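The great April fold

I have become a person who looks forward to folding. There, I've said it! For years the clean washing at our place lived in a heap on the spare bed, and we'd pick out what we needed each morning like gulls on a chip packet. Then in April I gave the big table over to laundry for one whole morning, put the radio on, and had such a good time that I've kept doing it ever since.

The table is the thing. I used to fold on the couch, or standing up with a towel pinned under my chin, and everything came out a slightly different size. A flat white top you can walk up to changes the whole business. You can square a corner properly. You can smooth a sleeve with your forearm and it stays smoothed. And on white you see every bit of lint and every stray thread, so I give it a wipe with a barely damp cloth before I start (the coloured cloths leave fluff, don't use those).
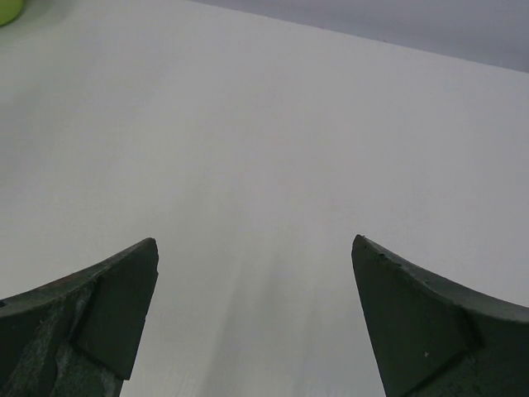

Ramiro Aguirre wrote in after my last laundry post to say that a bare table is all very well, but he lays an old flannelette sheet over his first, because cotton slides about on a hard top and he got sick of chasing it. He's been doing it that way for 20 years and reckons I'll come around. I did try it, Ramiro! I can see the appeal for silky things and for anything you want to iron on the spot. For everyday stuff I like the slide, though. I can spin a half-folded shirt to face the other way without picking it up, and that's most of my technique right there.

Okay, the order of things. I do the whites first while I'm fresh, because big white pieces show every crooked edge, and then I let myself have the colours as a treat. At least, that's the plan. What really happens is that I tip the lot out and something green is always wrapped up with something white, and I start with whatever comes free.

Green and white is my favourite pairing in the whole basket, by the way. I'm a bit silly about it. When we stayed at Mahuika one winter the linen cupboard was all cream and bottle green, stacked to the ceiling, and I stood there with the door open for far too long. I came home and started swapping things over one at a time. The dark green does need a bit of looking after. I wash it cold and inside out, and I dry it in the shade, or it goes a sad greyish colour along the folds. 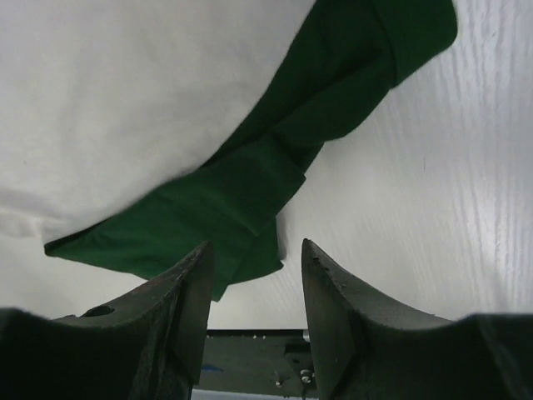

The other thing I've learned is to deal with twists before doing any folding at all. A long strip of anything – a tie, a band, a hem that has rolled over on itself – will fight you the whole way if you try to fold it as it lies. Hold one end, let the rest hang, give it a shake and run your fingers down it. Then lay it flat and go over it once with the side of your hand. It adds a few seconds to each piece and I promise the pile looks twice as good.

For large white cloths I've gone back to my aunt's method. Find a seam, any seam, and follow it with your fingers until you get to a corner. Pinch that corner and don't let go of it until you've found its neighbour. Lift, shake, lay it down with the long side facing you, and fold away from your body. I used to start from the middle and hope, and I'd end up with a sort of pudding. Fitted sheets are another matter entirely and deserve their own post (I have opinions, and at least one diagram).

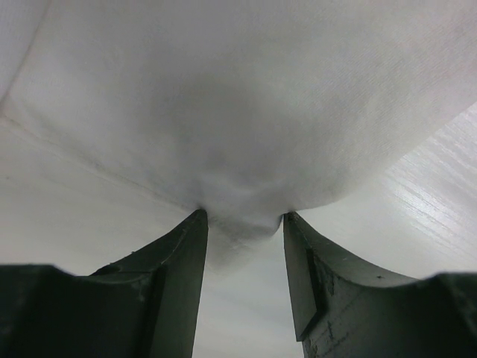
Pinch first, fold second.

A few of you asked how long all this takes. My last big session was 16 pieces, cloths and shirts mostly, and I was finished before my second coffee had gone cold. Towels I count separately, as they're bulky and a bit boring and I do them in front of the telly.

Next on the list is the shelf where it all has to go, which is currently a disgrace. I'm tossing up between rolling the smaller cloths and standing them on end, so they can be pulled out without toppling the neighbours. If you've tried either with heavy cotton, please tell me how it went. I'm starting on the bottom shelf tomorrow after breakfast.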